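Kraft paper as a bench covering: tape grid lifting, and what do you do about bins
Workshop Setup forum > Benches and surfaces

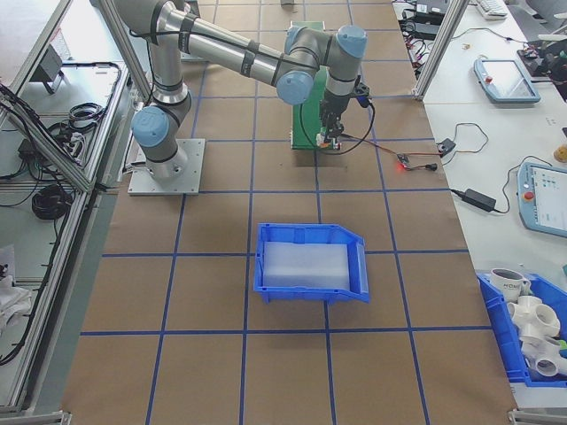 tolvane_k
I'm trying to settle on a covering for a shared work table and I keep coming back to brown kraft paper with a taped grid. It is cheap, it comes off the roll in one piece, and it gives enough contrast to find a dropped screw. The grid is blue tape laid in lines so the table divides into rectangular cells, and the idea is that every item has a cell it returns to. What I can't settle is how storage should relate to the lines. The blue plastic bin with the open sloped front is sitting on the horizontal line across the middle, so it belongs to two cells or to neither, depending on who you ask. Questions:

1. Does anyone run bins on the lines deliberately?
2. What tape do you use that doesn't take the top layer of paper with it when you reposition?
3. Paper weight. I have the thin stuff and I suspect it is too thin.

Table is fixed, so I'm not looking for suggestions to replace the top.

---

brackenrule
On 2: low-tack painter's tape, and don't burnish it. Press with a flat hand and leave it. Most of the tearing I've seen comes from people running a thumbnail down the edge to get a crisp line. It looks good for a day and then you can't move it. Pull back on itself at a shallow angle, slowly, and the fibers mostly stay where they are.

On 3: go heavier. Thin kraft cockles with humidity and your grid moves with it.

---

pell_mattick
Bins go inside cells. If a bin straddles a line you've lost the only thing the line does. Either the bin is too big for the cell, in which case re-tape, or it was put down carelessly, in which case put it back.

---

tolvane_k
Cell size was set by the parts, so re-taping for one bin would throw off the rest.

---

ostrander.h
Disagree with pell_mattick. I center bins on a line as a matter of routine. A line gives you one axis of alignment that you can check from across the room. Inside a cell you have to eyeball two margins. If the bin is shared between the work on either side, the line is the correct place for it.

What matters more is which way the lip faces. A sloped front should point at the person or the thing taking parts out. Yours faces right, so anyone reaching from the left is going over the high back edge every time.

---

pell_mattick
You can mark one axis inside a cell with a single tick of tape. Straddling means the tape is under load, it creeps, and the edge rolls up where the bin drags over it. I had this on a packing bench with Stivus bins, and the tape failed first wherever a bin had been pushed sideways.

---

ostrander.h
Then lift the bin.

---

pell_mattick
People don't lift bins.

---

brackenrule
Cut the tape out under the footprint. Mark the four corners with short L pieces and stop the line on each side. No tape under load, alignment preserved.

---

tolvane_k
Corner marks are a good compromise and I'll try them. Follow-up on the bin itself. There is a translucent white foam block in it that fills most of the interior. Is there an accepted way of stopping a block from shifting in a sloped-front bin without gluing it?

---

Deolinda Louro
Cut the foam slightly oversize and let it compress against the side walls. On the open side, leave the block short of the lip. If it overhangs the slope it will walk forward each time the bin is picked up. A sharp long blade and a single stroke works for soft foam. For closed-cell sheet, score and snap is cleaner than sawing.

I wouldn't glue. Sooner or later you will want to wash the bin.

---

tolvane_k
Oversize by how much?

---

Deolinda Louro
3 mm across the width for anything medium density. Softer foam can take more. Test on an offcut before committing the block.

---

quaymoor
Coming at this from another direction: I gave up on paper. I used it for two years and the cost is low but the labor isn't. Each replacement means laying the grid again, and no two grids came out the same. I moved to a Zeststead roll mat with the grid printed on it. The lines don't lift, and a bin can sit wherever it likes.

---

brackenrule
What spacing? Printed grids tend to be too fine to use as cells.

---

quaymoor
Fine grid with a heavier line at intervals. You use the heavy lines. Agreed that it doesn't suit everyone, and a rectangular cell has to be a multiple of their spacing.

---

ostrander.h
The labor problem is solved with a story stick. Take a length of strip wood, mark the cell widths along one face and the depths along the other, and keep it with the roll. I can re-lay a full table in 20 minutes, and the grid matches the last one to within the width of a pencil line.

---

tolvane_k
Story stick is noted. I had been measuring from scratch each time.

---

pell_mattick
While we're on it, look at the cables. A black one runs down and off to the right across the paper, and there's a thin wire curling over onto the white bench alongside. Loose cable on kraft does two things: it scuffs a track, and it catches the tape edges. Route along the lines where you can, and clip at the table edge before it crosses to the next surface.

---

brackenrule
Along the lines, but beside them. Cable on top of tape is the same complaint you had about bins.

---

pell_mattick
Fair.

---

ostrander.h
The white bench needs a layout more than the table does. The table at least has cells. The bench has power bricks, bundled cables and a keyboard on it with no assigned places. I'd move the bricks underneath on a tray and put a row of adhesive clips along the back.

---

tolvane_k
Bricks under the bench is planned. I'd rather finish the table covering first. Any preference on how the paper is held down at the edges?

---

quaymoor
When I used it: wrap under and tape to the underside. Anything taped on the top edge gets caught by sleeves.

---

Deolinda Louro
Wrap under, but tension it in one direction first. Fix one short end, pull toward the other, fix that, then do the long sides from the center outward. If you do the long sides first you get a ridge down the middle that no amount of tape will flatten. Around a bolted base plate, cut the sheet to the plate outline and leave a small gap. Tucking paper under a plate makes replacement a much bigger job.

---

brackenrule
Seconded on the gap. Also let the roll sit in the room overnight before you lay it.

---

tolvane_k
Update, 24th September. Laid a heavier sheet following the sequence above: short end, opposite end, then the sides from the center. No ridge. Grid done with a story stick. Corner marks for the bin, line interrupted under the footprint. I turned the lip to face the front edge and will see if people complain. Foam recut at 3 mm over; it holds when the bin is tipped.

Still open: one tape line has a slight bow in it, which I assume is me and not the stick.

---

ostrander.h
You stretched the tape while laying it. Unroll the full length, let it go slack, then set it down from the middle.

---

pell_mattick
Report back in December on the tape edges. I still think the bin should be in a cell.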